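Progress report to the Cesitix Fund, second period
Prepared by Marina Manolakis, Visser Kit Services
25 Aug 2024

Since our last report the laundry sorting work has moved out of the planning stage and into the daily routine, and I'm very happy with how the team has taken to it! When we wrote to you in May we had one operator trained on the two-arm robot. Now Thanasis Athanasiadis and Zoi Mitsotakis-Vlachou can both run a full session without help from the supplier.

The biggest change is in the hours. Early shift used to begin with 71 minutes of bending over baskets, and people took turns at it because backs got sore. Zoi now spends that time on repairs — loose numbers, torn trim, missing ties — and our mending backlog is down to 23 pieces. She asked for this in the first staff meeting, so it's good to see it happen.

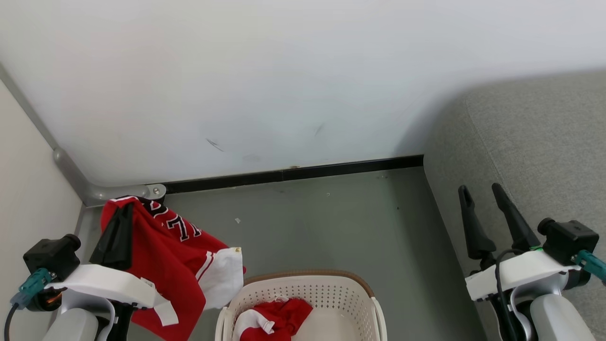
Team kits are still the hardest thing we handle, and most of the practice sessions this summer went to them. The fabric is slippery, and numbers and side panels change how a shirt hangs. Picking up by the collar, as with the red jersey over the basket, leaves the big numerals in view for the person checking the club list, even when the rest is bunched up. Fulgencio Palacios suggested we practice that grip first, and he has written a one-page guide for the operators. The second arm stays open and out of the way for now. Using both arms to spread a shirt flat is the next step.

Not everything is settled. Eirini Sfakianakis has pointed out that watching the robot is tiring in its own way, so we've shortened each turn and she is drawing up a new rota. Two people on late shift haven't had any training yet and would like it, and I want them included before we add more hours. No jobs have been cut, and the agreement we signed with staff on that point stands.

Spending is on plan. We have 1000 left in the training line and would like to move 200 of it to cover Eirini's time on the rota. Please let me know if that needs a separate form.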